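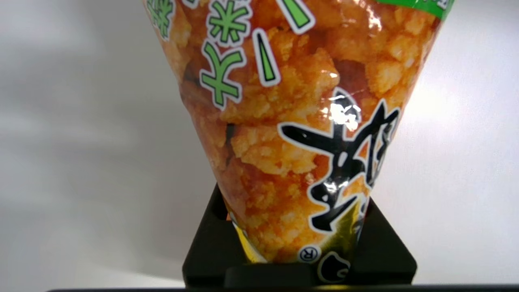
Rozália Lengyel brought Prolau back into Flilby on the morning tide last week, 19 days after leaving Prastach, with Viktória Magyar as her only crew. The distance by the log was 1,949 miles. Many of you followed the tracker, and we have had a lot of questions about how the boat coped, so Rozália has gone through the passage with us and what follows is taken from her notes. The first question from most members was about food. They cooked one hot meal a day and ate dry snacks on watch, mainly oatcakes, dried apricots and orange puffed rice crackers of the sort that come in a clear cone-shaped bag. The crackers weigh next to nothing but they take up a great deal of locker, and Viktória would swap half of them for nuts another time.

The boat

Prolau is a 29 foot long-keeled sloop which Rozália has owned for six seasons. She is slow in light airs and comfortable in most other conditions. Before this trip her longest passage was 311 miles, done over a bank holiday as a shakedown with the same crew. That weekend showed up a leaking forehatch, a cooker gimbal that jammed on port tack and a chafed reefing line. All three were put right over the winter. The standing rigging was renewed at the same time and the rudder bearings were looked at and left alone.

Self-steering

The main expense was a second-hand Pesonen wind vane, bought from a member who has moved to a motor boat. Rozália fitted it herself over four weekends. The bracket had to be moved outboard because the swim ladder was in the way, and the lower bolts could only be reached by emptying the stern locker and lying in it. The vane steered for nearly the whole passage. It did not like winds of less than eight knots from astern, and on those days the tiller pilot was used with a separate battery.

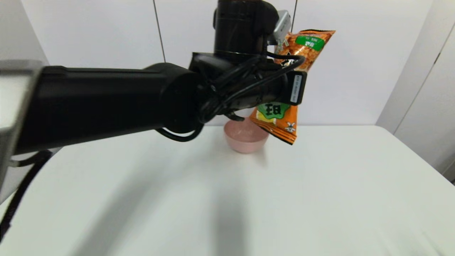

The steering lines ran through four blocks on each side. They stretched a good deal in the first two days and then settled. Two turns of chafe were found on the port line on day nine, where it passed the pushpit, and it was end-for-ended that afternoon. Rozália now carries a spare set already cut to length and says the job would be unpleasant in the dark. The only part that failed was a plastic cleat on the tiller, replaced with one taken off the sprayhood.

Watches

They kept three hours on and three off at night, and a looser system by day, with each of them guaranteed one sleep of four hours after lunch. The person coming on watch was called ten minutes early. Both wore a harness in the cockpit after dark whatever the weather, and neither went forward at night without waking the other. This meant some broken sleep. They reefed before supper most evenings to avoid it, and accepted that the boat would be a bit slow until breakfast.

Viktória found the first four nights hard and was seasick on two of them. She had tablets but started them only once she felt ill, and advises anyone else to begin the day before. After that she slept well, usually in the leeward berth with the lee cloth up and a kitbag against her knees.

Weather

The first week was mostly south-westerly, force four to five, with good progress. Their best three days came then, with 395 miles on the log. A ridge followed and they spent two days with the mainsail slatting and very little to show for it. They ran the engine for a few hours to charge and otherwise waited, as they wanted to keep most of the diesel for the approach.

On day 14 a front came through in the early hours. It had been in the forecast they picked up the evening before, and they already had the third reef in and the small jib on the inner stay. The wind went up to force eight for most of the night. They ran before it under the jib alone, trailing a warp, and one wave filled the cockpit. The drains took longer to clear it than Rozália had expected and she is going to fit larger ones. Below, the water got in around the washboards and soaked the chart table seat, along with the logbook. The pages have since been dried out and are legible apart from one morning.

Stores and stowage

Water was carried in the main tank and in separate containers lashed under the saloon table. They came home with more than a week's supply in hand. Fresh vegetables lasted well if they were turned every other day, except the peppers, which went over the side early. Tins were marked on the lid with a pen and listed by locker. Mixing bowls, pans and anything else that could slide were wedged with tea towels, and bread was made every third day in the pressure cooker. Gas use was lower than planned, with one cylinder finished and the second barely started.

Both of them thought they had taken too many clothes and not enough dry gloves.
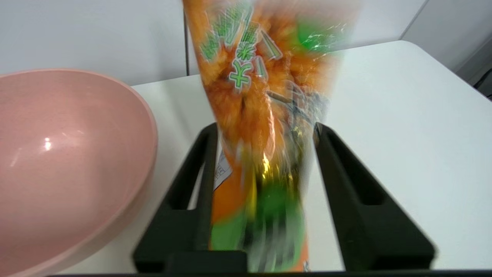 Talk at the clubhouse

Rozália and Viktória will give a talk on the passage in October, with charts and the repaired steering lines on the table for anyone who wants to look at them. The bar will open an hour beforehand. There is no charge, but please put your name on the sheet by the door so that we can set out enough chairs. The Pesonen vane can be seen on Prolau at her mooring until she is lifted out. Ask Rozália first if you would like to go aboard.

Lift-out list

Members who want to be lifted out with Prolau this autumn should give the office their boat's length, draught and weight, and say whether the mast is to come down. Cradles need to be labelled with the boat's name before they are moved to the hard. Anything left unlabelled will go to the far end of the yard.

September 9, 2018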